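kestrel_cal
Our Milirar sim rule: every episode starts with the jaws fully open and nothing between them. Wrist view is saved at reset. Of 1,570 episodes, 14 broke the rule and were dropped. 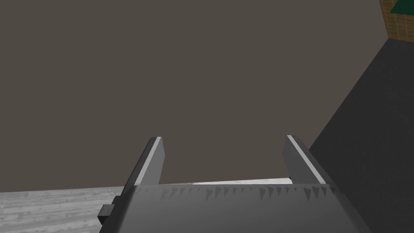 Start pose gets logged too — joint values, not just the render.

ohmfield
Dropping them is too strict. Endmont flags and keeps.

kestrel_cal
Flags get lost on export.

tbarrow9
Agree with ohmfield. Keep them, but put the flag in the episode header.

kestrel_cal
Header works if the loader rejects unknown flags. Ours doesn't yet.

Share (2) | Comments (5)
Contact | © 2021 Skakuvon Forums | Back to top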